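Nelora 231 Incident Report Kiosk

Product page > Public safety > Reporting equipment

Freestanding intake terminal for bias incident and bullying reports in schools, libraries, places of worship and community centers. Supplied by Keogh. Part of the Garkum reporting range.

Overview

The Nelora 231 is a floor-standing terminal that lets a member of the public file a written or spoken report without going through a front desk. Reports are stored on the unit in encrypted form and forwarded to a recipient named by the site, normally a district safety office, a police community liaison or a building administrator. The unit does not contact emergency services. A fixed notice above the screen states this and cannot be removed in software.

The 231 replaces the earlier desktop model. The main changes are the privacy hood, the second handset position at seated height and a larger local store. Mounting points are unchanged, so floor plates from the desktop model's pedestal kit can be reused.

Reporting workflow

A report consists of five screens: location, time, what happened, who was affected, and contact preference. Only the first three are required. A user who leaves the contact screen blank receives a printed reference slip and can return later to add information under the same reference. Slips carry no description of the report.

Spoken reports are recorded through the handset and saved as audio with no automatic transcription. Sites that need a transcript should assign this to a trained staff member. Audio and text from one session are kept together and share one reference.

If no key is pressed for 90 seconds, the session closes and the screen clears. Partial reports are discarded by default. Administrators can change this to "hold for return," in which case the slip is printed before the session closes.
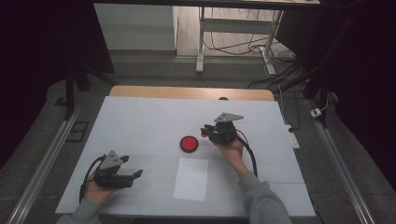 Two hand-held grippers in use over a white tabletop.

Capacity and storage

The local store holds 3000 text reports, or a smaller number when audio is attached. At 80 percent full the unit sends a notice to the administrator address. At 100 percent it continues to accept text and stops accepting audio. Forwarded reports are not deleted automatically — retention rules differ by state and by type of institution, and the site has to set its own period before the unit will go live.

Specifications

Model: Nelora 231
Height: 58 in, hood included
Footprint: 22 x 19 in
Weight: 94 lb without floor plate
Screen: 15 in, matte, side viewing filter fitted
Input: touch, tactile keypad, two handsets
Printer: thermal, 2.25 in paper
Power: 120 V AC, grounded outlet within 6 ft
Network: wired Ethernet; cellular module optional
Operating range: 41 to 95 F, indoor use only
Interface languages: 12 installed, others by request
Finish: powder-coated steel, gray or dark blue

Placement

Place the unit where a user can reach it without passing a staffed counter. Leave 36 in of clear floor in front and keep the screen out of line with doors and interior windows. Cameras covering the approach should be angled away from the hood. In schools, a corridor near the library has given better results than the main office lobby, according to Teresa Mulligan, who handles site surveys for Keogh.

Older masonry buildings need an anchor test before the floor plate is ordered. One installation, in a parish hall dating from 1916, required a spreader plate under the standard one. The spreader plate is now a catalog item.

Administration

Each unit ships with two administrator accounts and one auditor account. The auditor can see when a report was opened and by which account, and cannot see its contents. It should be held by someone outside the office that receives the reports. Audit logs export as plain CSV.

Software updates are issued each September, with security patches as needed. Updates are applied over the network or from a signed USB drive. The terminal is out of service for 10 to 15 minutes during an annual update, so schedule it after 6 p.m. where possible.

Options and spares

231-C Cellular module
231-FP Floor plate, standard
231-SP Spreader plate, masonry floors
231-H Replacement handset with armored cord
231-R Paper rolls, box of 20
231-K Karkutetti keypad overlay, raised markings

The Karkutetti overlay fits all 231 units and can be changed without opening the case.

Ordering

Units are built to order. Lead time is six weeks for gray and eight for dark blue. Quotes for public bodies are handled by Jean Kinnear; technical questions before purchase go to Tadhg Hanrahan. State the number of sites, the receiving office for each and whether the network connection is wired. Installation and one half-day administrator session are included in the unit price. Freight is quoted separately.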